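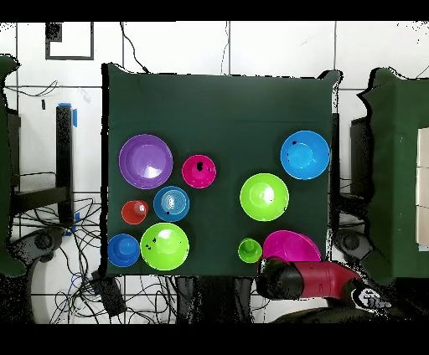
ostholm_renter

Landlord in Ostholm is keeping $300 of my deposit for "carpet staining". Carpet was already stained when I moved in, I told the agency (Gido) on the phone but never in writing. No check-in list. Moved out in July. Anyone gotten theirs back? Deposit was 1,819 total so I did get most of it – still annoyed.

Share (2) · 1,819 views 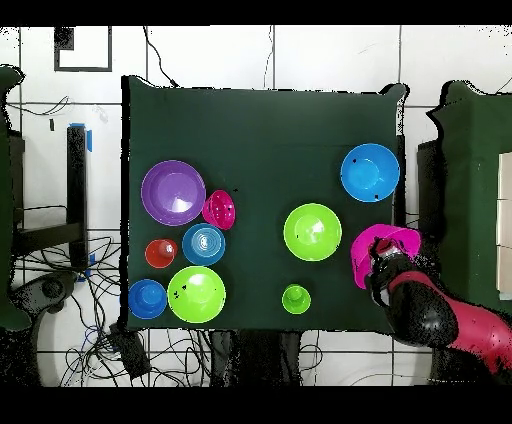 Skernell Tenant

Had the same with Gido, different building. They held 271. Write to them, dont call. Ask for the invoice for the cleaning and the date it was done. Give them a deadline, Friday week or whatever.

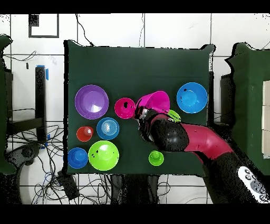 Then if they stall go to small claims, filing fee was 38 for me. They paid up before the hearing. Keep copies of evrything.

3 comments

cardboardbox

Can't speak for Gido, I rent through Zou. Carpet wears out anyway, ask how old it is.

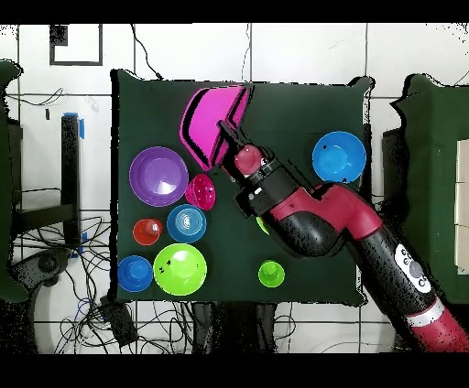

For the next place, take photos the day you get the keys, every room, and email them to the agency so there's a time on them. Floors first. Also cover stuff you'll get blamed for – a dark green cloth over the table like the one under the plastic bowls, rug over the carpet where you eat. Won't help with this one, sorry.

1 comment

Community > Renting > Deposits

Contact us | Back to top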